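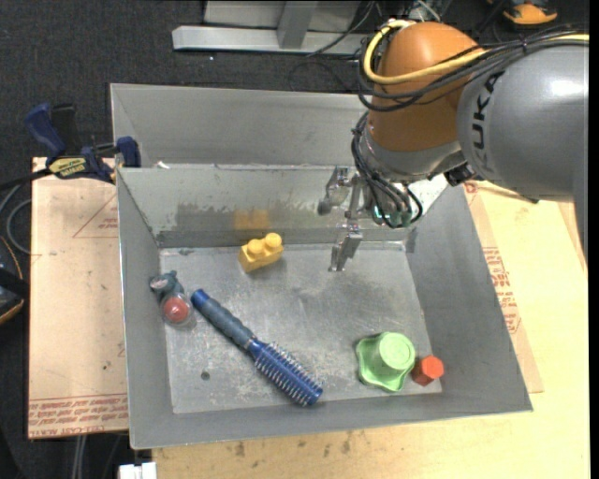 Gray sheet-metal bin with inward-sloping walls

Hopper geometry

A hopper is a container with sloping sides that directs its contents toward a floor or outlet. The wall angle, measured from the horizontal, is chosen to suit the material stored. Angles below 35 degrees are seldom used for dry grain, which tends to rest on the slope.

Flow patterns

In mass flow, all of the material moves whenever any is withdrawn. In funnel flow, a central channel empties first and the material along the walls stays in place. Moist or fine powders may form an arch over the outlet and stop the flow. Wider outlets, steeper walls and smoother linings reduce arching.

Wear

Abrasion is greatest where material lands. Replaceable liners are fitted in bins that handle gravel or scrap. At the Drirkesach mill, Jana Reuter recorded liner thickness at intervals of 400 operating hours, for a total of 2,324 hours. Loss was highest on the lower third of the slope.

See also
Angle of repose
Bulk density
Silo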